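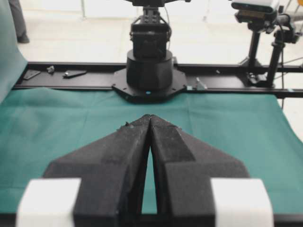 Fingers nearly closed, view from the wrist camera. Second arm behind on the rail.

Cleaning and re-zeroing the fingers on the Bikell two-arm cell
Remigiusz Walczak, 2018-08-26

Quick notes, written between runs. Do this every 300 cycles or whenever small parts start slipping. Takes 13 minutes if the tools are out.

You need: hex keys, lint roller, stiff brush, one gear and one small metal part for the test.

1. Park both arms. Motor power off at the Nususgate box, not just pause in the software. Camera power stays on.

2. Look at the finger tips. The rough black faces grab fibers and specks, mostly right at the top where they meet. Brush outward. No solvent, it eats the coating.

3. Check the screws around the base plate of each arm. Snug only. Anything loose on the rail goes back in the tray before you power up – plates, brackets, all of it.

4. Roll the cloth. Fold lines are OK, lumps are not. If it has crept up, tuck the far edge back against the rail.

5. Power on, close the fingers slowly from the jog page. Tips should meet first, thin gap lower down is normal. Set zero there. Old value on mine was 2000 counts off after a crash in March, so dont trust the saved one.

6. Open, back the arms off to the sides, put the gear and the small part down flat between them. Leave room to come in from both sides.

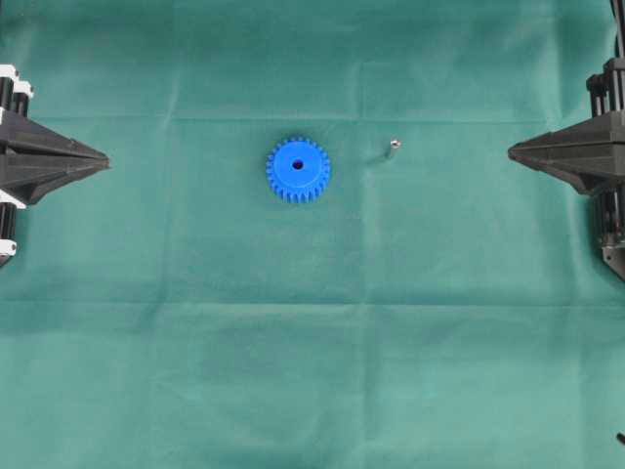 7. Pick test. Gear first, left arm, 5 times. Then the small part with the right arm. If it drops teh small one only, redo step 5 with less closing force.

8. Save the zero under a new name. Fliren config folder, not Szewczyk, that one gets overwritten on update.

Still slipping after two rounds – swap the finger pads, see the other page.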